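Before You Buy the Lunchbox Oven

Every October the same gadget comes back with a new color and a higher price, and every October a few of you write in to ask if this is the year it finally works. It's the heated lunchbox, the kind that plugs into the dash outlet and promises a hot meal by noon. Trellen has one now. So does Atus, and the Atus comes with a carrying strap, in case you were waiting on the strap.

I ran both for 10 working days on my usual delivery loop. The Trellen page says "oven-hot in minutes." I'd like to know which minutes. Leftover chili straight from the fridge took about 435 of them one morning, though I'll admit I had the engine off for part of that. Frozen burritos came out with hot ends and a middle I wouldn't serve to a raccoon.

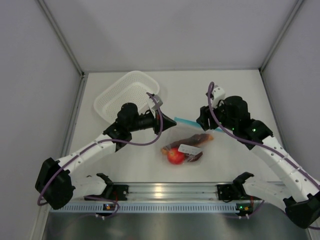
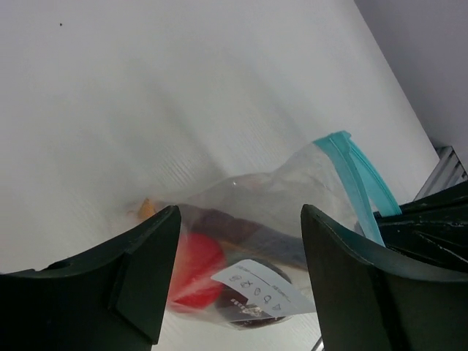
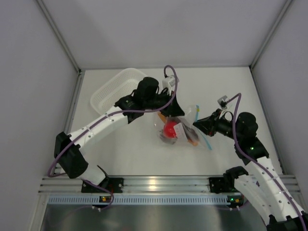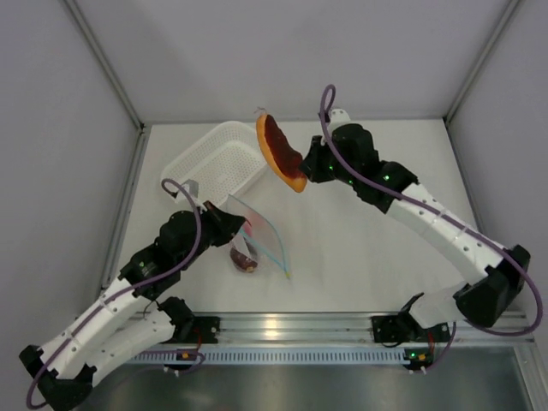 The Atus did better with anything wet. Soup, beans, rice with plenty of sauce. Dry food just sat there and got drier. Its lid also claims to be leakproof, and I have a stain on my passenger seat that disagrees.

Lamisi Opoku wrote to say she has used an old Kowalczyk warmer for years and sees no reason to switch. She packs it the night before, keeps the layers thin and plugs in a good three hours ahead of lunch. I tried her method in both new boxes and got a decent meal each time, so I suspect the planning matters more than the logo.

The Trellen page also mentions 1,696 happy customers. It doesn't say how many people bought one, or who asked them. Ohemaa Odoi bought hers in the spring and sent it back over a loose plug, and I doubt she's in the total.

If you still want one, check the fuse rating on your outlet first and feel the plug after the first half hour. Too hot to hold is too hot to leave alone. Skip the extended warranty until you've read what it leaves out, which in the Trellen booklet includes the cord.

Flirketti has a folding version due out next month. I've asked for one to test and haven't heard back.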